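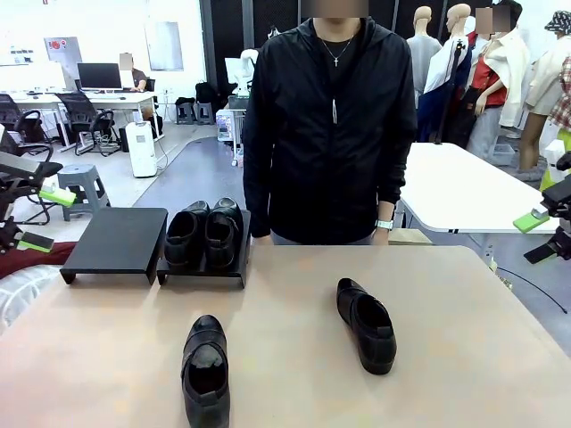 Fig. 4. Black slip-on shoes with buckle straps.

Unit 9: Upper leathers and finish

Finish is applied after tanning and dyeing. Full-grain leather keeps the outer surface of the hide; corrected grain is sanded, then coated with pigment and resin. Gloss alone does not identify the type – check the pore pattern under a lens.

Stavell grades sheets by flex count before the coating cracks. Record the count at the vamp and at the strap separately.

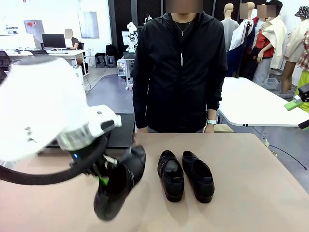
Sole attachment decides whether a shoe can be repaired. Cemented soles are bonded under heat and pressure; welted soles are stitched to a strip and can be replaced. Inspect the joint with the shoe heel-up and toe-down, tilted as in the figure so that the sole partly faces you, and follow the edge from heel to toe. Enter gaps on sheet 88.

Reading: Hsueh handout, p. 329. Sheets due in October.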